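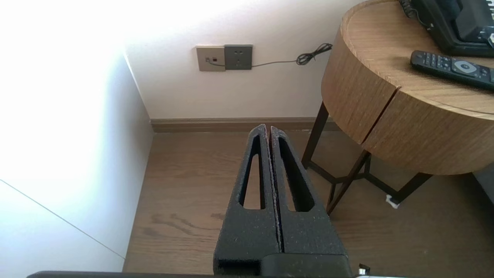
What is a hardware wallet?

A hardware wallet is a small device that keeps the private keys to a holder's cryptocurrency away from the internet and signs payments inside itself.

The coins are not held on the device. They remain recorded on the blockchain, and the wallet stores only the secret numbers needed to move them. When a payment is prepared on a computer or phone, the unsigned details are passed to the wallet, which signs them and sends back the result. The private key does not leave the device.
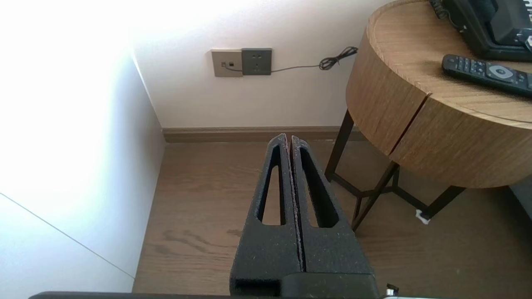

Most models are protected by a PIN and wipe themselves after a set number of wrong attempts. The Marchal wallet, sold by Kornville, adds a delay of 30 seconds after the third wrong entry. Its memory holds up to 100 accounts.

Recovery

On first use the wallet creates a list of words, known as the recovery phrase, from which every key can be rebuilt. The holder writes it down and stores it apart from the device. Anyone who obtains the phrase can spend the coins, with or without the wallet. Some holders stamp it into metal plates — paper is easily lost to fire or damp.

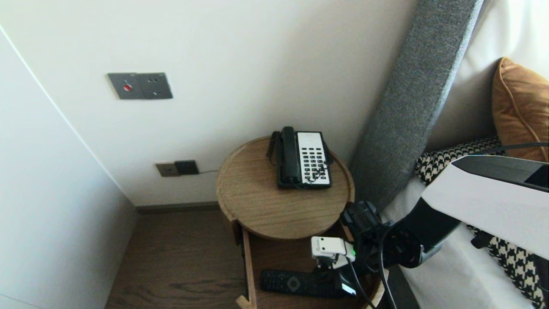 Corded desk telephone on a round bedside table.

Attacks

Known attacks fall into two groups: those on the device and those on its owner. The first group includes altered units sold second-hand and faults in the signing software. A review by Ukden in May listed 233 reported thefts, most of them in the second group, where the owner was persuaded to give up the phrase.

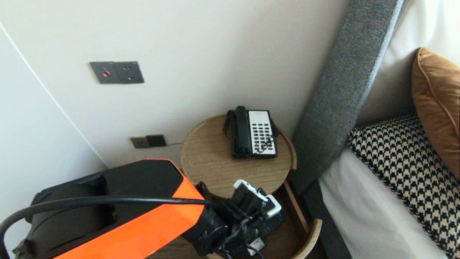 Charging and data connections are a separate matter. A wallet with no battery draws power from the computer it is plugged into, and a lead of unknown origin may carry data as well as current. Where black wires lie tangled together at a side table in a hotel-style room, one lead is hard to tell from another, and makers advise using only the cable supplied. The Wanemden series avoids a data cable by passing payments as printed codes, at a limit of 1,000 characters each.

See also: Cold storage, Multi-signature wallet, Paper wallet

Last edited 2024-09-17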